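3.2 Collection of kinaesthetic and teleoperated demonstrations

Demonstrations for the dishwasher tasks were recorded in a domestic kitchen with a single seven-axis arm and a two-finger gripper. Two modes of instruction were used. In the kinaesthetic mode the demonstrator held the arm near the wrist and guided it through the task under gravity compensation, operating the gripper with a foot pedal. In the teleoperated mode the demonstrator stood behind a screen and moved a hand-held controller whose displacement was mapped one to one onto the end-effector. Both modes wrote to the same log format, so that a policy could be trained on either set, or on the union of the two, without any change to the loader.

The full set comprises 852 demonstrations, of which those made on the first day of February were discarded after a fault was found in the gripper clock. Replacement episodes were recorded later in the month, and the total given here is the total after replacement. Each demonstrator completed a practice block before any episode was retained. The practice block used the Kovano plate set in an unpowered rack on a bench, and none of its episodes appear in the training data.

An episode began when the arm had been brought to a start pose over the rack and ended when the demonstrator released the enabling switch. No time limit was imposed. Episodes in which an item was dropped were retained if the demonstrator recovered it without stepping into the workspace - a choice that departs from the protocol used for our earlier Piltorham set, where any drop ended the episode. Recoveries of this kind supply states that the policy would otherwise meet only at test time.

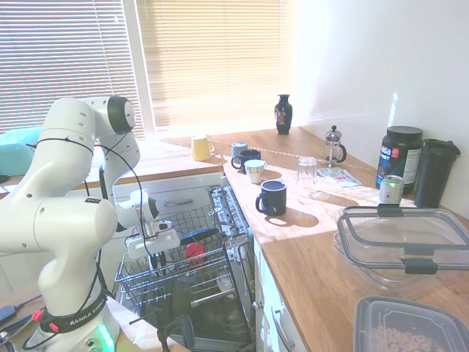
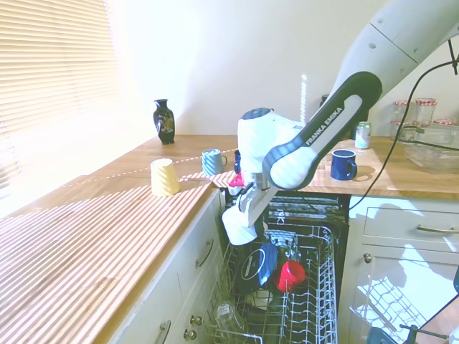
Figure 3. The demonstration workspace, from two viewpoints. In both views the gripper is over the pulled-out upper rack.

Item choice and placement were the main sources of variation between episodes. Before each block a placement sheet was drawn from a set of 33, and the demonstrator laid out the rack and the counter from the sheet by eye, to the nearest hand's width. The counter was deliberately left in ordinary use, and objects not named on the sheet stayed where they were. The first view in Figure 3 shows the effect of this rule: the mugs share the counter with an upside-down drinking glass and a French press, and both of the latter are difficult for the depth sensor, which returns sparse or displaced points on clear surfaces. The second view has a clear glass in the rack itself, at the lower left, where the tines add further occlusion. We did not mask such objects in training. A policy that has only been shown opaque crockery tends to treat a gap in the point cloud as free space, and in pilot trials this led to contact on the approach.

Lighting was likewise left uncontrolled. The window blinds were kept down during all sessions, but they pass a good deal of light, and in the second view the slats throw striped bands across the left part of the countertop. These bands travel as the sun moves. Exposure and white balance were locked at the start of each block and were not adjusted within it. Blocks recorded after 4 pm therefore contain darker images than those recorded at midday, and we report results for the two groups separately in Section 5.

Demonstrators were told which item to move and where it was to finish, but were given no instruction about grasp or path. Mugs were grasped either by the rim or across the body, and the choice varied with the demonstrator more than with the mug. For plates the grasp was nearly always at the upper edge. We label grasp type after the fact by the Andreadis rule, which assigns a class from the angle between the approach axis and the item's axis of symmetry at the moment of closure, and we use the label only in analysis. It is not an input to the policy.

The two modes differ in the character of the motion they yield. Kinaesthetic episodes are shorter and smoother in the free-space phase, yet the demonstrator's hand and forearm are present in the camera stream for much of the episode. We cropped the wrist image to reduce this, and replayed each trajectory on the arm with the demonstrator absent to obtain a clean recording from the fixed cameras. Replay was accepted only where the final item pose fell within 2 cm of the original. Teleoperated episodes need no replay, but they contain pauses of up to several seconds before contact, when the demonstrator is judging depth from a flat display. Pauses were trimmed with the Irnenis filter at its default threshold. Untrimmed pauses are learned as readily as motion, and a policy trained on them will often halt above the rack and remain there.

Force readings at the wrist were logged in both modes. In the kinaesthetic case they mix contact with the item and contact with the demonstrator, and were excluded from the observation vector for the experiments that follow.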